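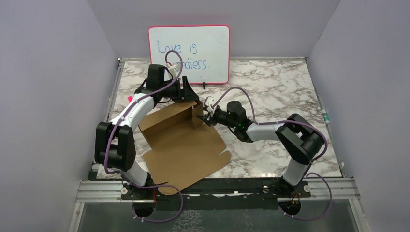

How do you get an item onto the agenda at a university council meeting? Send a written notice of motion to the council secretary at least 12 working days before the meeting, with the names of two members who will move and second it.

I've sat in on student politics at Uson for years and I still love this part! A good motion can change library hours or fee rules for a whole campus, and the steps are pretty simple once you've done them.

Read the standing orders first. Ours are on the Testa portal under Governance, and section 7 covers motions (the bit on amendments is worth printing).

Write one sentence that says what you want council to do. "That council restore weekend opening at the Ralteck library from December" is great. "That council consider the issue of access" will get you a polite nod and a working party.

Add a short background note. Keep it to a page, put the cost in the first paragraph and say which budget it comes out of.

Collect signatures if you're a student without a seat. You'll need 50, with student numbers, and I'd get a few spares in case someone's enrolment has lapsed.

Ring the secretary's office at Skondumier House the day after you lodge, and ask for your item number. Then practise your speech out loud. Movers get three minutes, and the chair does use the bell.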